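Ordenar fruta sobre una cama: informe de proyecto del segundo cuatrimestre

Autores: Biljana Perić y Rok Dimitriou
Asignatura: Organización del espacio doméstico

Empezamos en abril con una pregunta muy sencilla que nos tuvo enganchados todo el curso: ¿qué pasa cuando la fruta se ordena fuera de la cocina? En un piso pequeño la encimera se llena enseguida, y la cama es con diferencia la superficie más grande de la casa. ¡Había que probarlo!

El material es el que cualquiera encuentra en un armario: un plástico rosa translúcido para proteger la ropa de cama, una bandeja metálica verde oscuro, dos platos y fruta pequeña y redonda, entre ella varias naranjas. Las verduras van aparte, en los platos. El presupuesto fue de 20 euros y nos sobró un poco.

La tarea consiste en pasar las piezas del plástico a la bandeja y devolverlas después a su sitio, de una en una. Lo más bonito fue descubrir cuánto influye la superficie – el plástico arrugado sujeta la fruta, mientras que el fondo liso de la bandeja la deja rodar a la mínima. 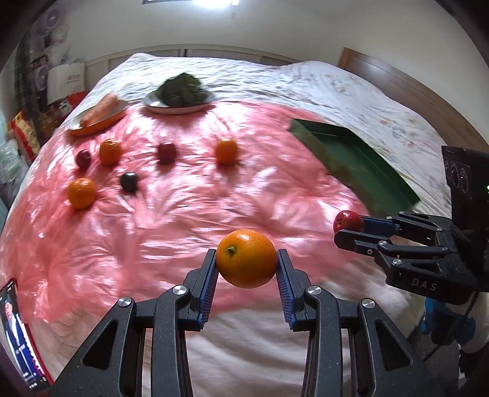
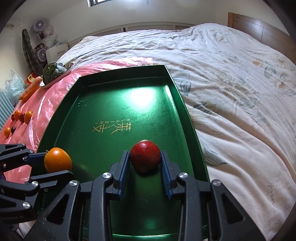
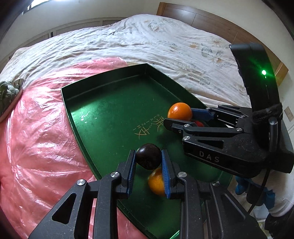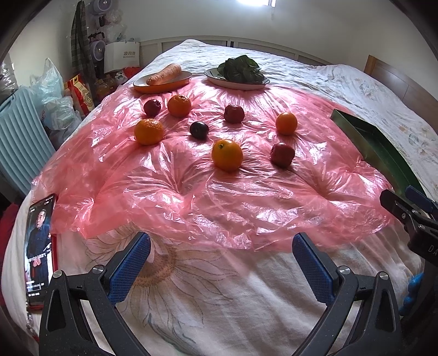 Terence Birkett comentó, después de leer el borrador, que él empezaría siempre por las naranjas, porque una vez colocadas hacen de tope para las piezas menores, y que echaba en falta una prueba con un paño de algodón en el fondo de la bandeja. También preguntó si el plástico aguantaría una fruta más blanda, como el caqui.

Lo del paño nos encantó y ya está en la lista para la segunda parte. Con el caqui tenemos más dudas – la colcha es prestada. Queremos repetir además la tarea con una bandeja de bordes más bajos y comparar las dos versiones en el anexo, donde irán también las tablas de tiempos.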